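The Quiet Thrill of the Typing Test

The skills test for county clerk jobs in Mestville starts at 8:30 in the morning, and by 7:45 the hallway outside the testing rooms is full of people flexing their fingers. I love this hallway. I have sat in it twice as a candidate and once as a writer, and every time I come away thinking that public hiring exams are one of the great overlooked dramas of American working life!

Consider the numbers. This year 1,620 people applied for 40 openings across the county: records clerks, permit clerks, court filing assistants and a small group of bilingual front-desk posts in Pasano, where the new service center opened last spring. The written paper thins the field to 600. Those 600 come back for the keyboard test and the filing exercise, and then the ranked list goes up on the county site, usually in October, usually late in the afternoon, and phones all over the valley start buzzing.

What gets people to this point is a kind of studying I find completely charming. In Clalcombe the public library keeps a long table free in the evenings for exam takers, and on the night I visited it was packed end to end. One man was alphabetizing a stack of old seed catalogs against a kitchen timer. Two sisters were reading zip codes aloud to each other and catching the mistakes. A woman in a faded Puma sweatshirt had written out the whole county department chart from memory (she had the Office of Weights and Measures in the wrong branch, and groaned when she saw it). They traded old practice papers the way kids trade cards.

The written paper itself is better than its reputation. It opens with spelling and grammar, moves to arithmetic you could do on the back of an envelope, and then comes the section everybody talks about, name and number comparison. You get two columns of nearly identical entries and you mark the ones that match. It sounds dull. Try it with the clock running and your heart will pound. A good clerk catches the swapped digit in a parcel number before it costs a family a month of phone calls, so the section is a very fair picture of the work.
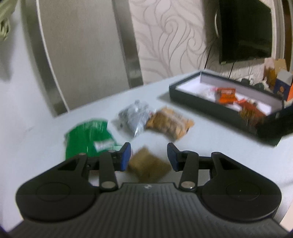 Volume 18, Page 40

The keyboard test has changed more than any other part. Candidates used to copy a printed letter and hand it to a proctor, who counted errors with a red pencil. Now the text sits on the left half of a screen and you type on the right, with the backspace key switched on. Old hands grumble that this makes it too easy. I'm not convinced -- a person who can see every mistake is tempted to fix every mistake, and the minutes go fast. The best advice I heard in Clalcombe was to practice with the screen covered by a dish towel.

Then there is the filing exercise, my favorite. You are handed a box of mixed folders and a one-page set of rules, and the rules are always slightly odd. Hyphenated names go under the first part, except for businesses. Numbered streets are filed as if spelled out, except in the permit series. People who read the whole page before touching a folder tend to finish early, and you can spot them from across the room because for the first couple of minutes they appear to be doing nothing at all.

The county has made one change this year that deserves real applause. Scores now stay on the list for 18 months, up from a year, so someone who lands just below the cutoff still has a decent shot when a desk opens up. Score sheets also show the result for each section, and a candidate can finally see whether it was the arithmetic or the typing that did the damage. Pasano's center has asked to hire from the same list, which could pull in several more names by spring.

If you're thinking of applying next time, get the sample paper from the county personnel office or from any branch library. The application is short and the fee is waived for anyone out of work. Bring photo ID, two pencils and a sweater, as the Mestville rooms are kept very cold. And get to the hallway early. The company is excellent.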